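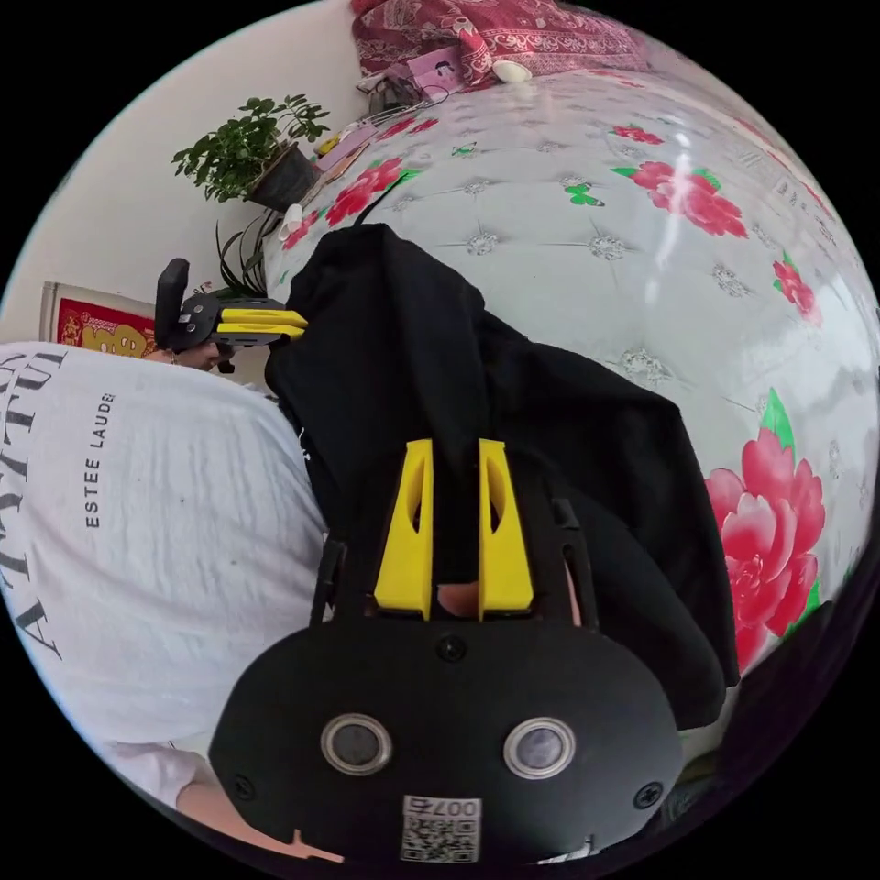

Firkham is a home laundry and bedroom service in Lekenum. We wash, dry, fold and put away clothes in our customers' own homes, and we make the beds while we are there. Most of the folding gets done on the bed, because in an ordinary house the bed is the biggest flat surface and it stands near the closet. A black garment over a white cover with red peonies on it, like the one at the top of this page, is easy work for the eyes. You can find the hems and the sleeves right away. Black clothes on a navy blanket are another matter, and we carry a plain white sheet to put down when we need one.

How we started

Guadalupe Valdovinos started the business after 20 years in the linen room of a hotel. She had planned to take in washing at her own house. The first customers she talked to already had a washer and a dryer and used them often. What they had trouble with was the basket of clean clothes that sat in the bedroom until the next load came up to join it. She began going to them instead, and that is still how we work.

For the first while it was Guadalupe, her car and a folding table that she soon stopped bringing. Today we look after 68 homes, most of them in Lekenum and a smaller number out along the Dudás road. Most customers see us every week. A few have us every other week, and some call only at the change of season when the closets get turned over.

The name Firkham was painted over the door of the first office we rented. It belonged to a business that had closed and we never got around to changing the sign.

What we do on a visit

A regular visit starts with whatever is clean. We bring it to the bedroom and sort it on the bed by person first, then by type. Pants go in one pile, tops in another, underwear and socks at the foot end where they won't roll under anything. Sheets and towels are folded last, when the bed has some room on it again.

While we fold, a new load can be running if you want one. We use your machine and your detergent. If you would like us to bring detergent, tell us when you book and it goes on the bill at the price we paid.

When the folding is finished we put the clothes away. For a first visit we ask you to walk us through the drawers and closets, and we write down what goes where. After that you don't need to be home. If a drawer is too full to close we leave the extra pile on top of the dresser with a note. We don't reorganize furniture or throw anything out unless you have asked for it.

Then we make the bed. Most people want the cover pulled straight and the pillows on top. If you have a particular way of doing it, show us once.

How we fold

We get asked about this more than anything else, so we will go into it a bit.

Our standard fold is the one Guadalupe teaches every new hire. Lay the piece flat, smooth it from the middle outward with your palms, bring the sides in, and fold up from the bottom. T-shirts end up as a rectangle with the front showing, so a printed shirt can be recognized in the stack. Button shirts go on hangers unless the customer says otherwise, with the top button and the third button done up.

Jeans and dress pants are folded leg on leg along the seam. Sweatpants and other soft pants with elastic in the waist need a slightly different approach. The waistband gathers itself in and the top ends up narrower than the hips, and if you try to pull it square it springs back as soon as you let go. We fold the legs together, tuck the seat in so there is no point sticking out, and then bring the hem up to just under the elastic. From there it is one more fold, or two for a shallow drawer.
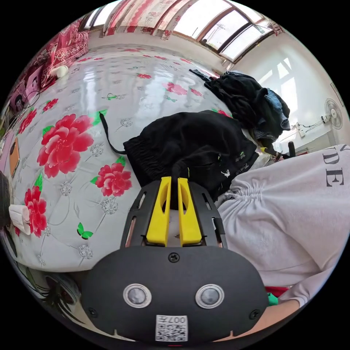
Drawstrings get their own step. A long one left loose will catch in a drawer or wrap itself around the next thing in the pile, so we lay both ends flat inside the last fold. We don't tie them in a bow unless asked. If one end has pulled back into the casing, we work it out with a safety pin before the pants are put away. It takes a few minutes and there's no charge.

Logos and small prints go to the outside where that is possible. Families with several pairs of black pants in the house find this useful, and so do we. Where there is no logo we go by the size label, and where the label has been cut out we ask.

Some customers prefer upright folding, with everything standing on edge in the drawer. We do that too. It takes longer the first time and about the same after that.

Working on slick covers

A glossy bedcover looks good and gives us a little trouble. Stacks slide on it, especially when someone sits down on the edge of the bed. We keep the stacks low, work from the middle of the bed, and move each one to its drawer as soon as it's done. Quilted covers with studs or other trim are checked before we put knits down on them, as a loose stud can snag a sweater. If we find a loose one we tell you. We'd like to know about it if it were our cover.

We do not iron on top of a bed. We have been asked. An ironing board is fine if you own one, and we can bring ours if it is mentioned at booking.

The people who come to your house

We have a small crew and we try to send the same person each time. New people train with Guadalupe in our practice room for 3 days before they go out with someone experienced. The practice room has a double bed, two dressers with drawers of different depths, and a bin of clothes we have collected over the years: shirts with stretched necks, fitted sheets, children's overalls, a great many pants. Fitted sheets take up most of one morning.

After training, new people work in pairs until the person they are paired with says they are ready. For some this is quick. We have had very good folders who needed longer because they were shy about asking customers questions, and you can't put clothes away properly without asking a few.

All of our crew are employees. They are paid for travel between homes as well as for the hours in them.

The Reneva plan

Regular customers can sign up for what we call the Reneva plan. It covers 52 weekly visits in a year, with the price fixed at the start. If you go on vacation, visits can be moved, and many people use the moved ones for closets in the fall. The plan includes one seasonal changeover: winter things washed and boxed, summer things out, or the other way around. You supply the boxes. We label them on the short side so the label can be read when they are on a shelf.

You do not have to be on the plan to use us. Single visits cost more per hour but there is nothing to sign.

Things we don't do

We don't dry-clean, and we don't take in alterations. Buttons we will sew back on if you have the button. Leather and fur we leave alone. We will wash wool by hand if there is a flat place to dry it and you are comfortable with it staying there overnight.

We also don't move heavy furniture. If a bed needs to come away from the wall to get the cover on straight, we will shift it a few inches when it is on wheels and leave it where it is when it isn't.

Pets are fine. Please tell us about cats that like to sleep in drawers.

Before a first visit

There's no need to clean up for us. Two things help. Have the bed clear, or at least clear of anything breakable, and empty the pockets of whatever is going in the wash. We check pockets anyway, and what we find goes in a bowl or cup next to the washer. Tell us if anything in the basket has to stay out of the dryer. We read the care labels, but a lot of older clothes don't have a readable one left.

If something comes out wrong, say so. A shirt in the wrong closet is the usual complaint and we correct our notes the same day. If we damage a garment we pay for it.

Getting in touch

The office is open in the mornings, and the phone is answered by Guadalupe or by whoever is not out on a visit. Messages left in the afternoon are returned the next working morning. We will want to know how many people are in the household, whether the washer is on the same floor as the bedrooms, and which days suit you. The first visit runs longer than the ones after it, so please allow extra time for it.

We have openings on the Lekenum side at present. The Dudás road homes are full through the end of August, and there is a waiting list you can be added to by phone.

Page updated 19 August 2026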